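Open Day at Hekau: The Laundry Bench

The Hekau workshop opened its doors on a Monday in April, from 11 in the morning until the last visitors left. There were 149 names on the sign-in sheet, more than we had chairs or coffee for. Most people went to the laundry bench first, where the Elleck group is teaching a pair of robot arms to handle small clothes. We have picked a few views from that bench for those who couldn't get close enough.

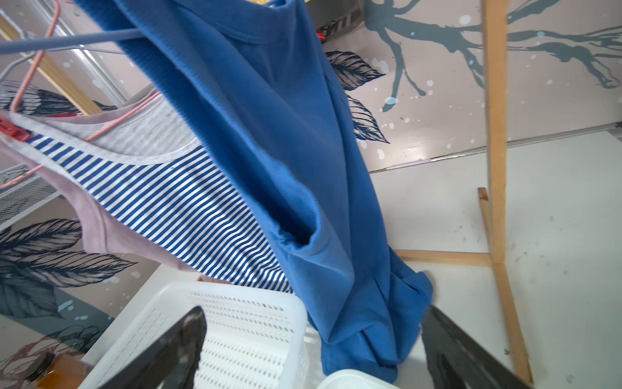

Eilif Dalen
Workshop lead, Hekau

Blue knit on the rack, between the fingers of the gripper. Knits are hard for the arms. The fabric bunches up into folds, and the wrist camera has to find an edge in all of it before the fingers can close on anything useful. Visitors asked why we don't use flat towels. We did, for the first 300 runs, and the arms got good at towels and nothing else.

The clothespins drew the most questions. A pin has to be squeezed at the right end and held open while the other arm takes the cloth – two jobs at once, and the timing is still rough. Folke Boström, who wrote most of the control software, stayed at the bench all afternoon and answered the same question about dropped pins with great patience.
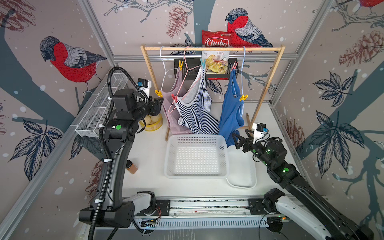 The arms are trained from runs that a person steers by hand. One session is 25 runs, and then the clothes go back on their hangers in a new order. We change the things standing on the table from session to session as well, so that the arms learn to work with other items close by.

Children were allowed to pick the next garment. Several of them chose the striped one, and one girl came back three times to see it done again.

The bench will be running at the next open day too. Folke plans to have a second rack ready by then – with socks, if he gets his way. School groups can write to the Hekau front desk to set up a visit.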